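3.2 Où poser la citrouille ?

J'avoue que cette section est ma préférée (et celle qui m'a pris le plus de temps !). Je voulais savoir comment on compose une petite table d'automne quand on a très peu de choses sous la main : une tasse, une assiette creuse ou plate, une décoration de saison. La figure 2 montre la disposition dont je suis partie, avec la tasse bleu-vert en retrait, l'assiette lavande vers le milieu et la citrouille rayée à sa gauche.

Figure 2 (a) 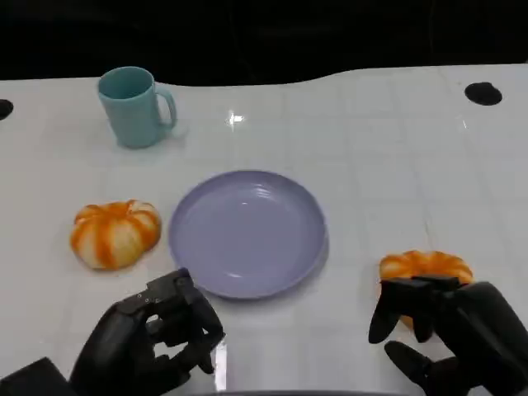 Selon Minttu Kallio, une assiette vide appelle toujours quelque chose au centre, et elle y mettrait la citrouille sans hésiter. Je la comprends, mais moi j'aime bien laisser l'assiette libre, on a encore envie de s'en servir ! Dans le carnet Astidari, j'avais d'ailleurs noté dès juin que l'orange ressortait mieux à côté du lavande que posé dessus.

Reste la question de la symétrie. Avec 2 citrouilles à rayures orange et blanches, on pense tout de suite à encadrer l'assiette, une de chaque côté, et j'y ai pensé aussi.

Figure 2 (b)
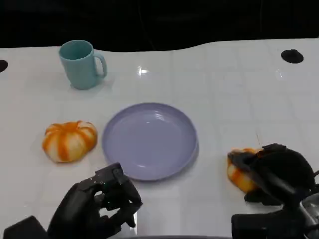
Pour Renata Duda, la paire fait trop vitrine, et elle préférerait tout regrouper du côté de la tasse. Je garde l'idée pour la section 3.3, où je reprends les regroupements un par un, avec la même vaisselle et une nappe en plus.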